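Wudus:旧塔式机箱内部零件笔记

更新于 7/28/23

Wudus 是一份关于旧台式机"肚子里有什么"的文字资料。我们把一台台塔式机箱放倒、开盖,从主板一路写到硬盘架,把每个零件叫什么、装在哪儿、靠什么固定、旁边挨着谁,老老实实记下来。目前一共 1081 条记录,来自 65 台机器,零件分成 21 类。

如果你也是那种看见别人拆机箱就要凑过去瞧两眼的人,欢迎,这份东西就是给你写的!我自己写着写着常常忘了吃饭。品牌整机的内部特别耐看:同样是一块主板、几条插槽、一个硬盘架,各家的走线、卡扣、支架、螺丝位全有自己的脾气,看多了会上瘾。

仓库里只有文字表格和少量配图。你不需要装什么特别的软件,一个能打开 CSV 的表格程序就够用。

为什么会有这份资料

最早是 Hanane Ashour 在 Mikthorpe 的维修课上带大家整理一批旧机器,需要一张大家都看得懂的零件表。当时每个人写法都不一样,有人写"挡板",有人写"挡片",有人写"后面那排铁皮",还有人把机箱后部的接口挡板和扩展槽挡片混成一个词。等到要找零件的时候,检索"挡片"只能找到一半,剩下一半藏在"铁皮"里。

于是我们坐下来统一叫法。本来打算一个下午搞定,结果光是"支架"两个字就吵了很久:CPU 插座上那个金属框算不算支架?散热器下面的塑料座算不算?硬盘笼旁边那片带圆角的金属件又算什么?吵完之后的结论都写在后面的"叫法约定"里,建议先读那一节再看表。

Clyde Szabo 后来把散在各处的笔记合到一张总表,Loretta Ostrowski 校对了中英文术语,Ansel Holloway 负责插槽和线缆两大块,线缆那部分真的很辛苦,后面你会看到。我(Mortimer Tillman)写这份说明,也管杂七杂八的提问。

仓库里有什么

一共 6 个文件:

machines.csv 每台机器一行,写机箱形态、外壳颜色、内框颜色、开盖方式、放置方向。
parts.csv 主表,每个零件一行,全部 1081 条都在这里。
neighbors.csv 零件之间的相邻关系,比如"内存插槽在 CPU 插座旁边"。
terms.csv 中英文术语对照,附常见别名和我们不推荐的写法。
open_questions.txt 还没弄明白的零件,欢迎来认领。
README 就是你正在读的这份。

配图嵌在说明文字里,不单独编目。

主表的字段

part_id
零件编号。前半段是机器编号,后半段是开盖后从左上角起数的登记顺序。编号一旦发出去就不改,哪怕后来发现登记顺序乱了。

category
零件大类,取值见"类别"一节。

name_zh / name_en
中文名和英文名。中文名以 terms.csv 里的首选写法为准。

location
所在区域。我们把机箱内部划成主板区、后壁区、电源区、硬盘区、光驱区和前面板区。跨区的零件填主要固定点所在的那个区,线缆则填两头。

fixing
固定方式。螺丝、卡扣、滑轨、压杆、插接、粘贴、未知。一个零件可以填多个,用竖线隔开。

color
外观颜色。只写看得见的颜色,银色和浅灰拿不准的时候写"浅色金属"。

state
登记那一刻的状态:在位、空缺、被遮挡。请特别留意,"空缺"只说明登记时那个位置没有零件,不说明零件坏了或者丢了。

printed_text
零件上印着的字,照抄。看不清就留空,千万别凭印象补。我们吃过这个亏:有位同学按印象补了一串型号,后来把主板翻出来一对,差了两位。

note
备注,随便写。这一栏是我最喜欢的,里面有不少可爱的观察。

开盖之后先看哪里

第一次看塔式机内部,容易被密密麻麻的小元件吓住。其实抓住几个大件就不慌了。把机箱放倒,开口朝上,先找面积最大的那块板子,那就是主板。主板找到了,再找上面最方正的一块,多半就是 CPU 插座或者盖在它上面的散热器。接着找一排平行的长条,那是内存插槽。再找和机箱后壁成直角的槽,那是扩展槽,顺着它走到头,就能看到后壁上的一排挡片。

硬盘架通常在另一头,靠近前面板。它和主板区之间往往隔着金属隔板或者网板,线缆从空隙里穿过来。 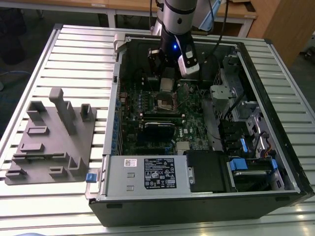 图 1 放倒开盖的黑色塔式机,浅灰色金属内框,深绿色主板上印有白色 DELL 字样;CPU 插座露在外面,右侧为硬盘架。

图 1 这种状态的机箱,我特别喜欢拿来给新手认零件。CPU 插座上没有散热器压着,金属固定框和压杆都能看见,对着它讲"框"和"杆"的区别,比对着文字讲省力得多。黑色的内存插槽横着排在插座下方,再往下是一块插在槽里的黑色扩展卡,认完插座顺着往下认,一口气就能认出好几样。

图里还有两块银色的散热片,一块在插座上方,个头小小的;另一块在更靠下的位置,带鳍片,属于芯片组散热片。新手常把它们和 CPU 散热器搞混。登记的时候请分别填写,别合成一条"散热片若干"。主表里曾经有过"若干"这种写法,Clyde 花了两个晚上把它们全拆开了,谢谢他!

右边那块带孔的金属网属于硬盘架隔断的一部分,上方有个带圆角突片的灰色金属支架。这样的支架在 terms.csv 里统一叫"隔断支架",固定方式如果看不到螺丝或卡扣,就填"未知"。填"未知"一点都不丢人。

叫法约定

主板
不写"母板""底板"。如果板子上印有厂牌,写进 printed_text,name_zh 里仍然只写"主板"。

CPU 插座
指主板上安放处理器的整个座子。金属框叫"固定框",一侧的杆叫"压杆"。看到固定框并不代表处理器在里面,处理器在不在,要打开或者从框口看清了才能填。框口看不清时,处理器那一条的 state 填"被遮挡"。

散热器与散热片
带风扇、热管或者占了一大块地方、压在处理器上的,叫散热器。贴在芯片上的小金属块叫散热片。金属块带不带鳍片,写进备注。

内存插槽与内存条
插槽是主板上的,内存条是插进去的,两个分开登记。空槽也要登记。插槽两端的卡扣不单独算零件。

扩展槽与扩展卡
同上,分开登记。卡上有外壳或者罩子的,在备注里写"带罩"。光凭外形判断不出用途的卡,类别写"扩展卡",别猜是显卡还是网卡。我知道猜起来很过瘾,过瘾的内容请写到 open_questions.txt 里,我们很乐意一起猜!

后壁挡片
对应扩展槽位置的细长片。颜色照实写。有的机器用彩色塑料件压住挡片,这时塑料件登记成"挡片压条",和挡片分开;看不清到底是压条还是挡片本身的,写"后壁挡片",在备注里说明颜色。

硬盘架、硬盘托、滑轨
整个笼子叫硬盘架,一格一格抽出来的叫硬盘托,两边金属条叫滑轨。托里有没有硬盘,看得见才写。

线缆
按两端接头命名。两端都看不到的,按外观写,例如"细黑线""红色线""黄色线"。扎在一起的写"线束",线束里能分辨出的颜色放进 color。不要靠颜色推断用途。

类别

21 个类别依次是:主板、CPU 插座、处理器、散热器、散热片、内存插槽、内存条、扩展槽、扩展卡、后壁挡片、挡片压条、电源、风扇、导风罩、硬盘架、硬盘托、硬盘、光驱、隔断件、线缆、其他。

"其他"里面东西不少,前面板的小板、机箱喇叭、纽扣电池、贴纸、脚垫,全在那儿。纽扣电池该不该单独立一类,讨论过好几轮,Hanane 投赞成票,Ansel 觉得再等等。暂时还留在"其他",检索时请用 name_zh 等于"纽扣电池"来找。

登记流程

机器先断电,拔掉电源线,放在平稳的台面上。能放倒的都放倒,开口朝上。我们不强求统一朝向,不过 machines.csv 里一定要填后壁在哪一侧,否则别人看你写的"左""右"会一头雾水。

开盖后别急着动手拔,先照着原样登记一遍。线缆挡住东西就写"被遮挡",等后面挪开线缆再补第二条,补的那条在备注里写"挪线后"。很多有意思的信息都藏在原样里,比如线从哪个缺口绕过去、扎带扎在哪一段、哪条线留得特别长。一旦拔了再插,就再也写不出原来的走法了。

登记顺序推荐从后壁开始,经过主板,最后到硬盘架。喜欢反着来也行,前后一致就好。我个人爱从 CPU 插座往外转圈,Loretta 看了直摇头,说我的编号读起来像迷宫。她说得对,所以新登记的机器都按推荐顺序来了。

每台机器由一个人登记、另一个人复核。复核的人只看机器和表,不跟登记的人商量。两人写得不一致的地方,先各自保留,最后碰头时再定。定不下来的进 open_questions.txt。

一条记录长什么样

part_id: J04-017
category: 散热片
name_zh: 芯片组散热片
name_en: chipset heatsink
location: 主板区
fixing: 卡扣
color: 浅色金属
state: 在位
printed_text: (空)
note: 鳍片间有灰,固定钩从两侧勾住板上的小环。

编号开头的 J 代表机器来自 Jimitz 的旧机仓库,H 代表来自 Haque 社区工坊,M 代表 Mikthorpe 维修课。字母只用来区分来源,和机器品牌没有关系。

再来一条我很喜欢的,线缆的:

part_id: H11-032
category: 线缆
name_zh: 线束
name_en: cable bundle
location: 电源区|硬盘区
fixing: 扎带|插接
color: 红|黄|黑
state: 在位
printed_text: (空)
note: 绕过硬盘架外侧,拐弯处多留了一段,抽硬盘托时正好不用拔线。谁走的这条线,手艺真好。

相邻关系怎么读

neighbors.csv 每行三列:零件甲、关系、零件乙。关系只用"上方""下方""左侧""右侧""盖住""插入""穿过"这几种。方向按照登记时俯视机箱的样子来写,和机箱立起来之后的上下无关。这个坑几乎每个新用户都会踩一次,我也踩过,表里说的"上方"放到立着的机箱上可能就变成了后面或者侧面。

"盖住"有遮挡的意思,例如导风罩盖住散热器。"穿过"专门给线缆用。如果你发现甲在乙上方、乙又在甲上方,八成是复核时漏改了,请提个问题单,把两个编号都贴上。

可以拿它做什么

教学最合适。Hanane 上课时先让学员自己在机箱里找零件,再翻表对答案,课堂气氛热闹极了。做术语检索也很顺手,terms.csv 里收了不少口语叫法,比如"铁笼子""小梯子""那个拉杆",都能对回首选词。

整理旧机仓库的人可以照搬字段,自己填自己的机器。Jimitz 那边已经这么用了,他们加了一列货架号,说找零件快了很多。写拆装指南的朋友可以参考相邻关系,安排先拆什么后拆什么。

还有人拿 note 一栏当散文看。我完全支持!

不适合做什么

别拿它判断零件好坏。我们没有通电测试,state 只管在不在位。

也别拿它推断某个品牌或者某个型号的内部一定长什么样。同一款机器经过维修和升级,内部可能差很多,我们登记的是眼前那一台。机器的来历大多无从得知,里面的零件是不是原装,我们也不判断。

笔记本、一体机和服务器都不在范围内。有朋友寄来过一份机架服务器的登记表,写得非常漂亮,可惜字段对不上,暂时存着。

已知的问题

线缆的记录质量参差不齐。早期几台机器只写了"线一捆",Ansel 重写了能找到原机的部分,找不到的就保持原样,备注里标了"旧记录"。

颜色受灯光影响。浅灰、银灰、灰白在不同的灯下差别很大,两位登记的人坐在一起都能写出不同答案。按颜色筛选时请放宽一点。

后壁挡片和挡片压条的边界还不够清楚。有些机器的压条和挡片颜色相近,隔远了看像一整排。旧记录里有把压条写成挡片的情况,改到 M 开头的机器了,H 和 J 还没动。

printed_text 空得比较多。板子上的小字常被线缆盖住,或者在散热器底下。只要没看清,我们就让它空着。

英文名偶尔有两种都说得通的写法。Loretta 的原则是选维修手册里更常见的那个,另一个放进别名。如果你手边的资料用的是别的词,请告诉她,她会很高兴地跟你讨论上半天。

常被问到的几件事

有朋友问能不能给每个零件都配图。想过,工作量太大,目前做不到。

有朋友问表格打开是乱码。文件用 UTF-8 保存,在表格程序里选"导入"并指定编码就正常了。双击直接打开时,有的程序会猜错编码。

也有人问为什么空插槽也要登记。空槽的位置决定了以后能加什么,对整理仓库的人来说比插满的槽还有用。再说了,空着的槽也是机器的一部分嘛,漏掉它总觉得对不起它。

还有人问处理器和 CPU 插座能不能合成一类。不能,至少现在不能。插座在主板上,处理器可以取走,两者的 state 经常不同。

怎么参与

最省事的方式是认领 open_questions.txt 里的一条。里面有零件位置、外观和我们目前的猜测,你知道答案就写下来,附上你的依据,手册页码、实物对比都行。

想登记整台机器的话,先在问题区说一声,我给你分一个来源字母和一段编号,免得撞号。第一次登记建议挑一台内部简单的,线少,插槽少,练一遍手感就来了。提交之前对照 terms.csv 检查一遍中文名,再找个朋友复核。没有朋友在身边也没关系,写明"待复核",我们看到会想办法。

改错别字、补别名、挑毛病,统统欢迎。上个版本里我把"硬盘托"写成"硬盘拖",一连写了十几处,是 Loretta 发现的。

使用许可

文字和表格按 CC BY 4.0 发布,可以自由使用、修改、转载,请注明来自 Wudus。零件上印着的厂牌和标志归各自的所有者,我们只是照抄下来方便辨认,和这些厂商没有合作关系。

接下来

10 月的版本打算补完 H 和 J 的挡片记录,给 neighbors.csv 加一个自查脚本,专门抓"互为上方"的那种错误。纽扣电池单独立类的事也会在那时候定。

Clyde 还想加一张螺丝表,把头型、粗细、长短和所在位置都记上。他已经攒了满满一盒分好格的螺丝,谁有英制粗牙和公制细牙混用的机箱实例,请务必发给他。

有问题请开问题单,标题里写上零件编号,我收到就回。

Mortimer Tillman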